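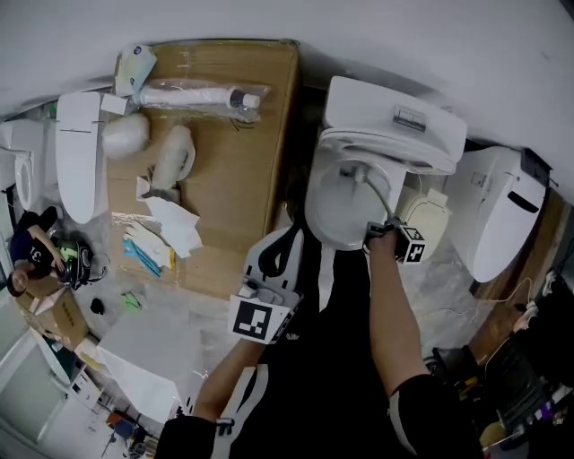 Last updated: August

Flatten the box first

I have fitted toilets and toilet seats for a living for 13 years, most of them for a small firm called Gikton, and I have an opinion on the job that will sound too small to be worth an essay. The most useful thing on a bathroom job is the cardboard the parts came in. Open the box, cut it down the corners, lay it on the floor and put everything on it. Leave it there until you are ready to go home.

Plenty of fitters don't. They carry the box out to the van as soon as it is empty because the room looks tidier, and customers like to see a tidy room. Then the parts go on the tiles, on the windowsill, in the bath and on top of the cistern. A floor in a house is hard and it is usually grey or white. So are most of the parts. I have spent a good part of an afternoon looking for a white cap on a white floor.

Electronic bidet seats have made this worse. An ordinary seat has two hinges, two bolts and a lid, and you can hold the lot in your hands. A bidet seat comes with a hose, a cable, covers, end pieces and a packet of small things that all look alike. Each one has its own plastic bag. By the time it is unpacked there is more wrapping than seat, and if you are swapping an old seat for a new one you have the old parts lying about as well.

I keep the sheet for what is going in. Old seats go on the bare floor on the other side of the bowl, and tools stay in their own corner, close to my right hand. It is a plain rule and it saves arguments. Anything on the cardboard is to be treated with care and anything off it can be stepped round. Long parts stay in their bags until they are wanted, because a bag costs nothing and a scratch on white plastic shows from the door.

Prasetyo Santoso, who trained me, was stricter than I am. He would not let a spanner touch the cardboard at all. He also made me read the paper sheets before I was allowed to throw them in a pile, and I will admit that I now make the pile first and go back to it when I get stuck. He was right about that and I am lazy.

The case against is that it takes up room. It does. In a downstairs toilet there may be no floor left once the sheet is down, and in those I fold it in half or lay it in the hall. I did a run of flats at Alcantara where the hall was carpeted and the manager wanted nothing put on it, and we worked out of a bath. It took 65 minutes a seat. In the next block, with the sheet down, I was quicker, though I was also getting used to the model by then.

The other complaint is that it looks a mess. I understand that one. You pay 300 pounds for a seat and 200 to have it fitted, and you look in to find a man kneeling among torn bags, with the lid up and a hose hanging over the rim. It looks as if something has gone wrong. My answer is that a job half done should look half done. Parts need to be seen. If they have all been put away neatly before they are fitted, someone has to remember where, and that someone will be on his knees behind a toilet at the time.

Makers could help. The Purura boxes are glued so hard that they tear when you open them, and you get four strips and no sheet. Wundico use tape, which one cut gets through, and the whole thing opens flat. I would choose between two seats on that alone — the customer may feel differently.

When the last part is on, the cardboard goes out with the bags on top of it, and I sweep.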